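Automated packing at the Werkton works canteen
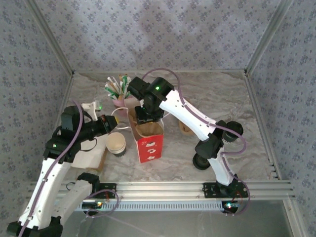
Two-armed packing cell at Werkton, with a red paper bag, paper cups and a cup of wrapped straws or stirrers on the table.

The Werkton packing cell is a pair of robot arms used to fill takeaway bags at the canteen of the Vasiliauskas joinery works in Werkton, a small town a short bus ride from Sorketville. It took up its duties in November, at first for the morning break only, and was later given the afternoon orders as well.

Background
The canteen has always sent a good deal of its food and drink out to the workshops, and before the cell arrived every bag was packed by hand at the end of the counter. In the last full month of hand packing the kitchen sent out 1,357 bags, most of them in the 20 minutes before the morning break, and it was this daily rush – still spoken of with some feeling by those who worked it – that led the firm to look for help.

Operation
The arms stand on a metal rail along the front of the table, each with a gripper, and share the space between them. Bags, cups and smaller items are set out on the tabletop by the staff. Hot drinks are still poured and carried by people, and anything with a handwritten note goes to the counter.

Effect on staff
No posts were lost, though the work changed a good deal. Triin Paju, who had packed bags for 18 years, now looks after the cell, and spends her mornings restocking it, checking orders and putting right the bags it could not manage. She has said that her wrists are far better for it, but that she misses the chat at the counter, and some of her colleagues found the listening and watching more tiring at first than the packing had ever been. After a trial in which 95 orders were checked by hand, the rota was redrawn so that minding the cell is shared out by the week.

See also
Brakach bakery line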